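Most of the trouble people have with a drawer routine in simulation comes from the planner settings, and most of it can be put right in an afternoon. These are the notes I keep beside the keyboard. I use Vimow for planning and Numico for the logs, but the tips carry over to other tools.

**Start with the gripper open**

Write the open command into the first line of the routine and wait for the joint reading before anything else moves. A routine that trusts the last saved state will sooner or later drive closed fingers into a handle.
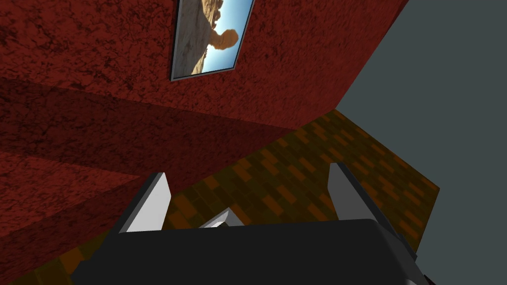

*Wrist view, fingers open and nothing between them.*

**Check which way is up**

If the view from a camera is tilted, leave the picture alone and correct the pose in the transform tree. Rotating the picture looks tidier, but the depth values don't rotate with it and your grasp point ends up in the wall. Put the correction in one file, with a comment saying when you last changed it.

**Name drawers by joint, never by colour**

Colours get changed between scene versions. I once lost 376 runs to a script that looked for "the green one" after the materials had been swapped. Use the joint name from the scene file and keep the colour as a note for people. 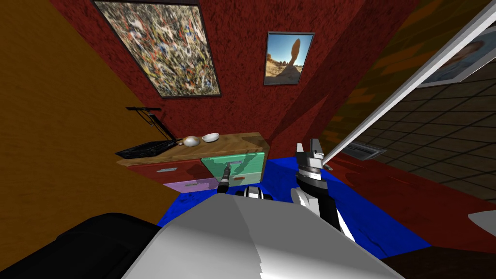

The same goes for anything standing on top of the cabinet. Load it as an obstacle even when the arm has no business up there, as the planner is fond of swinging an elbow over the top to save a few degrees.

**Slow down for the last bit**

Split the approach into two moves. The first can be quick and ends 7 cm short of the handle. The second is a straight line at a tenth of the speed, with the contact check switched on. Set the check to stop the arm and hold – a stop that also backs away will hide the contact point from your log.

**Don't let shadows into the mask**

A hard shadow on a plain drawer front can pass for an edge. Raise the shadow resolution if you have the memory for it, or train with the light moved about.

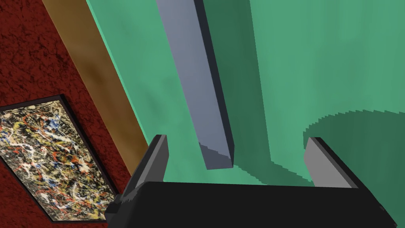
Plot the mask over the depth image before you trust it. If an outline has no step in depth behind it, throw it out. In my own set of 1,627 saved views this one rule cleared up most of the false handles.

**Give the idle arm a job**

With two arms, tell the planner where the spare one should stay. Left to itself it will keep whatever pose it was last in, and that may be right in the path of the drawer. I set a parking pose and a time limit of 700 milliseconds for reaching it.
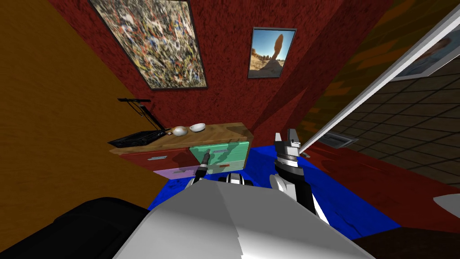
Unai Sarmiento writes: I'd park the spare arm before planning the other one, as a separate step. When I had both in one plan the solver kept trading one against the other and the drawer pull came out different every time. It costs a little time at the start, but the logs are far easier to compare.

I've since changed mine to match, and the parking step now sits directly after the open command.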